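15 August 2023 - Nurlow bench, gripper tool

Finally got the whole afternoon for the gripper, so I'm putting it all down before I forget what I touched. Everaldo Lins had left me a note saying the left finger was closing a hair late, and he was right, you could feel it if you put a thumb against each side and ran it slowly (don't do this at full speed, please!). I'd been blaming the controller since February, so that's me told.

Took both fingers off. Two of the bolts on the left one had backed out enough to turn by hand. Cleaned the threads, a small drop of medium threadlocker on each, back in with the short driver. The rivets are all fine, I wiggled every one of them and nothing moved. While it was apart I brushed the lint out of the slide - a horrible amount of it, mostly blue, so I think we can guess which towel - and put on a smear of the Farkholm grease. Only a smear. Last time somebody packed it full and it picked up every bit of dust in the room.

The counter was at just over 4000 closes when I started. I wrote it on the tape inside the Tran box lid and did not reset it, so please leave it alone and we'll get a real number for how long the bolts hold this time.

The markers got a wipe with a dry cloth. No alcohol on those, it lifts the print. The left one had a corner coming up, so I pressed it back with a dab of glue and ran the marker check again with the fingers open and then closed. Both found every time, and the width reading came back to 656 on the closed stop, same as on the Cusport sheet. Very happy with that, it had been wandering all week.

After that it went back to the shelf for a few grabs. I like the squeeze tube for this job because it's soft and tapered and it will twist on you if one finger gets there first. Cap down, crimped end up, grip around the middle.

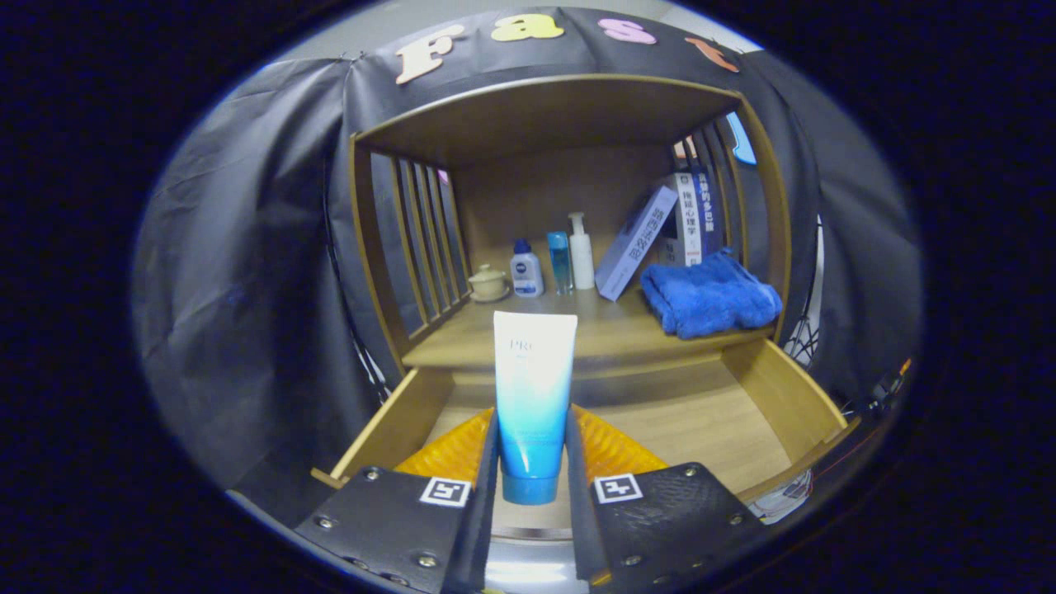
Tube check after refit, fingers in front of the toiletries shelf. Both markers in view.

Ran the slow close and the normal close and I couldn't feel the lag any more on either. The orange pads I left as they are. I have a spare pair in the drawer under the bench but I'd like to change one thing at a time.

Still to do: tidy the cables on the right side, they're bugging me. Order more threadlocker, that bottle is nearly done. Everaldo, if you run it before I'm back, put a driver on those two left bolts first and write down whether they moved at all, even a tiny bit.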